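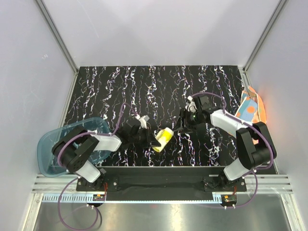

How Does Marble Get Its Stripes?

Written by Oliwia Szczepańska for readers from 8 to 11 years

Maybe you have seen a floor in an old bank, or a stair in a museum, with wavy lines going through the stone. The lines look as if somebody painted them with a very thin brush. But in real stone the lines are made inside the ground, and it takes a very long time. Let us start at the beginning, and the beginning is at the bottom of the sea.

First there were shells

In warm and shallow seas live many small animals with shells. When these animals die, their shells fall to the bottom. Many shells break into small pieces, and some become a fine white mud. New shells and new mud come on top, year after year, and the layer becomes thick and heavy. The water is pressed out of it. The little pieces stick together and become hard. Now we have a rock with the name limestone.

If you look at limestone with a magnifying glass, you can sometimes find a piece of a shell in it. We call this a fossil. In our village, Bromside, there is an old quarry, and you must go down 357 steps to reach the bottom of it. On the way down my son found a small snail in the wall. He gave it the name Marty. Marty is still there, because it is not allowed to take fossils out of that wall.

Then the rock is cooked

The ground under our feet moves, but so slowly that we do not feel it. Sometimes limestone is pushed deep down, where it is very hot and where the weight of all the other rocks presses on it. The limestone does not melt. It stays solid, but the tiny grains in it change and grow. They become crystals, and they hold each other like the pieces of a puzzle. The shells usually disappear. This new rock is marble.

A rock which was changed by heat and pressure is called a metamorphic rock. It is a difficult word, so say it slowly: met-a-mor-phic. It comes from Greek words for a change of shape.

Where do the colors come from?

Marble made from very clean limestone is white. Most limestone is not so clean. There was some clay in it, or sand, or iron, or the remains of plants and animals. Each of them can give a color:

Iron can make the stone red, pink, yellow or brown.
Some green minerals make it green.
Carbon, the same material as in your pencil, makes it gray or black.

When the hot rock is squeezed and bent, the colors are bent together with it. For this reason the stripes are often wavy and almost never straight.

And the white lines? 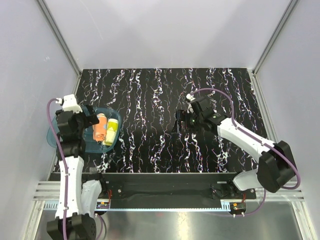
Wavy white veins on black, in the style of marble.

The thin lines in a stone are called veins, like the veins in your arm, but there is no blood in them. A vein often begins as a crack. Water goes through the crack and carries minerals, in the same way as warm tea carries sugar. Little by little the minerals stay behind and fill the crack. Very often the mineral is calcite, and calcite is often white. On a dark stone you notice it at once.

Is it always real marble?

No. People like these patterns so much that they copy them on tiles, on plastic, on paper and even on cakes. Here is one way to find out. Look for the same pattern two times. If a floor is made of printed tiles, you can often find two tiles with exactly the same lines. In real stone each piece is a little different, although two slices cut one after the other can look very much alike.

Also be careful with words. Some shops say "black marble" when the stone is in truth a dark limestone which can be polished. It is a beautiful stone too, but a geologist will give it a different name.

Try it at home

Take 4 pieces of modeling clay: three black and one white. Make them flat and put them one on top of the other, with the white one in the middle. Fold the pile, press it and twist it a little. Then ask an adult to cut it through with a knife. Look at the cut side and draw the lines you see there. Fold it once more, cut it in another place, and make a second drawing next to the first.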